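Laboratory Diary, Gripper Evaluation, Covdale
Entry for 2019-09-23
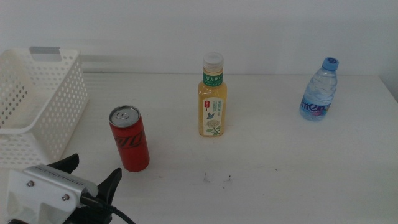
Purpose of the day's work

The laboratory began the second stage of the gripper comparison this morning. The first stage dealt with rigid test blocks and was closed last week. The present stage uses ordinary drinks containers, which are to be picked up from the table and placed in the white basket at the left. Two sets of fingers are under review: the black pair supplied with the Buviveo gripper, and the softer Owino pair, which fits the same mount with an adapter. The arm, the mounting plate and the table remain as they were for the first stage. The Holo controller was updated on Friday to release 1207, and all results recorded below were obtained under that release.

Rokeya Rathnayake operated the arm. The undersigned kept the record and reset the table between attempts.

Choice of containers

Three containers were approved for this stage: a tall red can, a bottle of yellow tea with a slightly squared body, and a small bottle of water in clear ridged plastic. The can was left unopened and is to remain so for the whole of the comparison. An opened can dents at a much lower force and would tell us about the can instead of the fingers. The question of whether to add a glass jar was raised again and put off until December.

The water bottle gave some difficulty in the setup. It does not stand quite straight, and the cap leans toward the right. Ms. Rathnayake proposed that it be kept in the set as it is. The undersigned agreed, with the condition that the direction of the lean be noted on the run sheet before each attempt. A tilted bottle presents a different width to the fingers depending on the side from which they approach, and the sheet used in the first stage had no column for this. One has been added by hand.

Morning session, Buviveo fingers

Each container was attempted 8 times from a fixed starting position, with the fingers fully open. The can was lifted and placed in the basket on every attempt. There was a light scraping sound on two of these, when the lower edge of the can met the rim of the basket. The release height was raised slightly and the sound did not return.

The tea bottle was placed on 7 attempts. On the remaining attempt the fingers closed across the corners of the body and the bottle turned in the grip as it left the table. It was lowered again by hand control without damage. The approach angle will be given closer attention tomorrow. It may be that the angle used for round containers is simply the wrong one for this bottle, in which case the fault lies with our procedure and should not be charged to the fingers.

The water bottle was the weakest of the three. The thin plastic gave way under the standard closing force, and the bottle slid downward on several attempts before the lift was complete. At a reduced force it stayed in place but swung. The count for this container is being held back until the force setting has been agreed, so that the two sets of fingers can be judged on equal terms.

Cable

The black cable that leaves the side of the gripper continues to be a nuisance. It runs down and across the tabletop, and at the low starting position it drags on the surface. During one attempt it pulled against the wrist enough to be seen in the controller log as a small load. It was taped higher for the rest of the session. A proper clip has been requested from the workshop. Until it arrives, the operator is to check the cable by eye before each run and to initial the sheet.

Afternoon session, Owino fingers

Changing the fingers took longer than planned. One of the adapter screws had been overtightened at the end of the first stage and had to be eased out slowly. The spare set is now kept in the drawer under the controller.

Only the can was completed before the end of the session. The softer fingers held it securely and with less noise, but they were slower to let go, and on one attempt the can followed the left finger a short way before dropping into the basket. A longer pause after opening was written into the program, and the following attempts were clean. No conclusion is offered from a single container.

Camera

The fixed camera was left in its present position all day. Its view takes in the basket only in part, and placements near the far left wall of the basket cannot be confirmed from the recording. Ms. Rathnayake would prefer to move the basket inward. The undersigned would prefer to move the camera, given that the arm positions have already been stored. The matter is to be settled before the first run tomorrow.

Matters carried forward

Agree on the closing force for the water bottle.
Repeat the tea bottle with the revised approach angle, Buviveo fingers first.
Complete the tea and water bottles with the Owino fingers.
Wipe down the tabletop, where small dark specks and smudges have collected near the front.
Confirm with purchasing that the 3000 allotted to this stage covers a second adapter.

The controller was shut down in the usual manner and the log copied to the shared drive under today's entry.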